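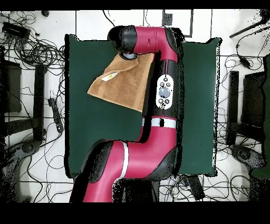 Tan towel at the green table, white label showing.

Linen and Table Area Checklist, Kavstead Guest House
Walked by Jianhua Yuan, August 1, 2023

Hi all! Same list as June, with my comments typed in under each line. I go on a bit, so if you only want the verdicts, read the first word after each item.

1. Tabletop clear for folding
OK. I like the dark green top for this work — tan lint shows up on it right away, so you know when to get the cloth out. Please keep mugs off it, even "just for a second" (you know who you are).

2. Floor and cables
Needs work. There's a tangle of black cables in loops on the tile, and a black box sitting down there with them. Anyone carrying a full stack of towels can't see their own feet, and tile is hard when you land on it! I'd like the loops gathered up and tied, and the box up on a shelf if the leads will reach. I've put in a request with Cladbridge for 20 clips and a length of floor cover.

3. Floor tile and grout
OK. White tile, thin grout lines, and I didn't trip on any edges. Mop with the Anix cleaner at the weak mix only. The strong mix left a film last time and I skated halfway to the linen closet.

4. Care labels still attached
OK. The tan towel has its little white label sewn in. The printing is faint, so I'm not going to pretend I read the wash temperature off it. Go by the card on the closet door for all the tan ones. If a label has come off completely, put the towel in the rag bin and write it in the book.
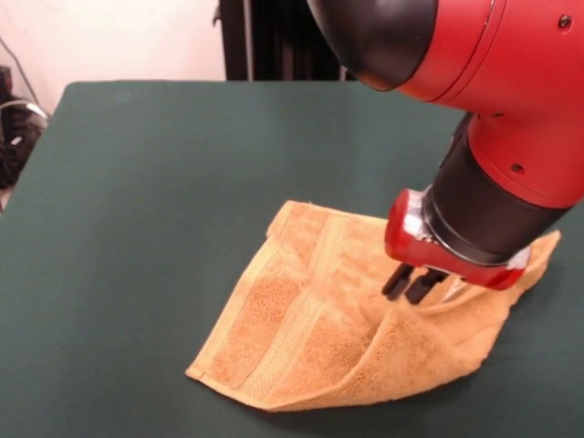 5. Hems and woven band
OK. I'm happy with the hemmed border on the washcloth-sized piece, and the ribbed band across it is the same tan as the rest, which makes it easy to match up a set. When you check one of these, run a thumb along the hem the whole way around. The Motaung batch we had before this used to let go at the corners first, and I pulled 11 of them in one afternoon.

6. Folded and stacked properly
Not yet. It was still crumpled and only partly folded on the table, so no tick from me. Corners out first, smooth it flat, then fold with the band facing front. Stacks go no higher than seven, please — they lean after that, and I've picked up enough of them.

7. Closet shelf load
OK. All four shelves are level and the brackets are tight. Heavy bath sheets stay on the bottom one.

8. Rag bin
Needs emptying. It's been over a week and the lid won't shut.

To do before the next walk: cables (item 2), folding (item 6), rag bin (item 8). Initial the sheet on the closet door when yours is done, and come find me if the clips haven't turned up.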